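Chapter 4
The Waiting Public: How a Celebrity Pregnancy Becomes a Story

I was standing in a supermarket line, holding a bag of onions, when I learned that a singer I had barely thought about in years was expecting twins. I didn't go looking for it. There it was on a magazine cover, next to the gum, with a yellow arrow pointing at her sweater. By the time I'd paid I had opinions about the names. I'm not proud of this, but I've come to think it's the best place to begin a chapter on baby news, because most of us meet it in exactly that way, sideways, with our hands full.

In the last chapter we looked at wedding coverage, and you'll remember that weddings are easy on editors. There's a date and a dress. Everybody knows when the thing will be over. A pregnancy is a much stranger kind of story. It runs for months, almost nothing happens that a reporter can see, and the main event takes place behind a closed door. And yet it sells! So what on earth fills all those pages?

That's the question I'd like you to carry through the next few sections. I used to work on the features desk of a weekly called Tendside (it folded, long story, see the notes to Chapter 2), and I can tell you we filled them with waiting. We ran pieces on what the mother might eat, what the father was like around his nieces, which grandmother would move in. One September we printed a whole page on strollers the couple could afford. Of course they could afford them. They could have afforded the factory.

I kept a folder from those days, and for this book I sat down and sorted it. There are 126 clippings in it, all from a single pregnancy, from the first announcement to the first picture of the baby. Only 30 of them contain something that had been confirmed by the couple or the people who worked for them. The rest are guesses, memories, lists, body-language experts, and one very long horoscope. You'll find a good selection in the readings at the end of the chapter, and I'd ask you to read them quickly the first time, the way you'd read them at the dentist.

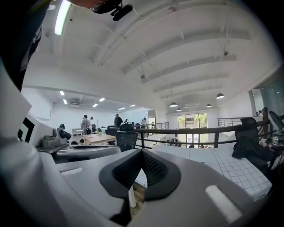

Hoi-yan Ko read an early draft of this chapter and wrote in the margin that I was being too hard on the guesses. Readers know perfectly well they're guesses, she said, and that's half the fun, the same way people enjoy arguing over who'll win a singing contest before anyone has sung a note. She also thought I should own up to having enjoyed writing them.

Fine, I enjoyed writing them. And she has a point about readers, which I've tried to take on board in section 4.3. A person who picks up a piece called "Why He'll Make a Wonderful Dad" doesn't expect evidence in the courtroom sense. She expects a nice string of moments: he knelt down to talk to a toddler, he let somebody's kid pull his beard, he looked a bit teary at a school play. I call this kind of article the audition piece. It takes a man who isn't a parent yet and shows him trying out for the part, using scenes from years before anyone knew he'd want it.

Notice how few audition pieces there are about mothers. My folder has plenty on him and almost none on her. She gets the sweater arrow. Her body is treated as the news and his character is treated as the news, and I'd like you to think hard about why that split feels so ordinary when you're turning the pages. (I didn't notice it myself until I was sorting the folder, years after I'd put my own name on several of those pieces. Ouch.)

The other thing to watch for is the announcement. It has its own grammar, and once you've read a few you could write one in your sleep. The couple is delighted. The families are delighted too. Privacy is asked for in the same breath as the news is given, and everybody behaves as though those two things sit together comfortably. In section 4.2 we'll take apart one that ran to just 82 words, and I'll show you how a colleague of mine at Tendside turned it into a feature of 2807 words by the next morning. I still think it's a kind of marvel, though I wouldn't want to eat it.

Then there's the first photo. Who takes it, who gets it, who pays, and where the money goes have all changed a great deal since the parents got phones and followers of their own. When the family can post the picture themselves over breakfast, the magazine has lost the one thing it was waiting for, and section 4.4 follows what editors did next. Some of it was clever and some of it was pretty grim.

Before you go on, try something for me. Pick a celebrity pregnancy you remember, any one, and write down everything you know about it without looking anything up. Then put a small mark beside each item you could trace back to the people involved. Keep the page somewhere safe, you'll need it again for the exercise that closes section 4.3.

4.1 The Announcement and the Leak

Let's start with the leak, as it usually gets there first.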